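Cuvari tidy-up set, readme
20 September 2019
Femke Jacobs

Quick notes so people can start using this. Will be tidied later, Knut has the long version half written.

What it is

Recordings of a robot arm doing one household chore: putting building bricks away into bins. Wrist camera, joint positions, gripper opening, a text label per attempt. 900 attempts in this release. Bingate kitchen table set-up only. The Hallmont recordings (socks, cutlery) are NOT in here, ask Ankit Pal.

Why bricks

We wanted a chore a four year old can do and a machine mostly can't. Dishwashers and vacuum cleaners don't count for us, the house gets arranged round them. Bricks are small, hard, and they end up on their sides and under each other. Jae-hoon wanted laundry first. We tried laundry for two weeks. Bricks.

What's in the folders

attempts/ one folder per attempt, numbered, gaps in the numbering are bad recordings we threw out
labels.csv attempt number, piece type, piece colour, target bin, result
splits/ train and test, split by day of recording so don't reshuffle them
notes/ whatever the operator typed at the time. Dutch, English and a bit of German. Not cleaned.

Results column

ok = piece ended up in the bin named in the target column
wrong = in a bin, not that one
drop = let go before it got to any bin
stuck = operator pressed stop
Anything else is a typing mistake, tell me.

"ok" says nothing about how the piece landed. It can be on its side on top of three others and still be ok. Anouk disagrees with this and keeps her own column (av_result), use it if you want the stricter reading.

So can it do the chore?

Not really, not yet. Single piece on a clear bit of table, fine, boring even. Falls over when pieces are touching, when two of the same colour overlap, or when a flat plate lies flush on the cloth and there is nothing to get hold of. Also slow. Anouk cleared the table by hand while the arm was still on its first plate. Would I let it tidy a child's room, no. Would I leave it alone in the room, also no.

Shop-floor people keep asking if this carries over to sorting parts. Le Goff borrowed the set for kitting trials and said the grasping part was useful and the bin part wasn't, as their trays are fixed and ours get nudged. Take that how you like.

Known problems

- Greens. Lime and the darker one get mixed up in labels.csv, mostly early attempts. Being fixed.
- Scuffed pieces. Ours are second hand and some are marked, a detector trained on clean ones will miss a few.
- Patterned tablecloth. Left it on deliberatly, real tables have cloths. Background subtraction will not like it.
- Fingers cover much of the piece once it's held. Don't expect to count studs from the wrist view alone.
- Gripper opening wasn't logged on 2 September, column is blank for that day.
- Bin positions drift during a session. No ground truth for them, sorry.

Using it

Fine for research and teaching. Ask before putting it in a product. Say which release you used, the numbers wont match between them.

Questions to me or Knut Hollmann, me for labels, him for anything about the arm.

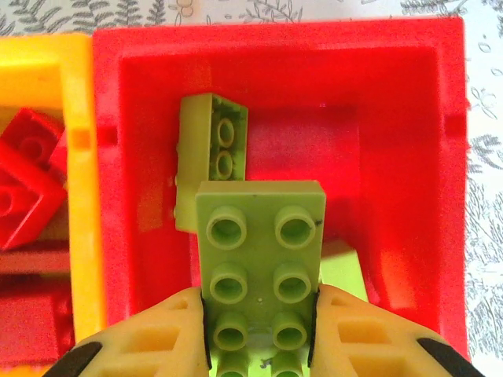
Wrist view: lime-green two-by-four plate held over the red bin, more green pieces inside.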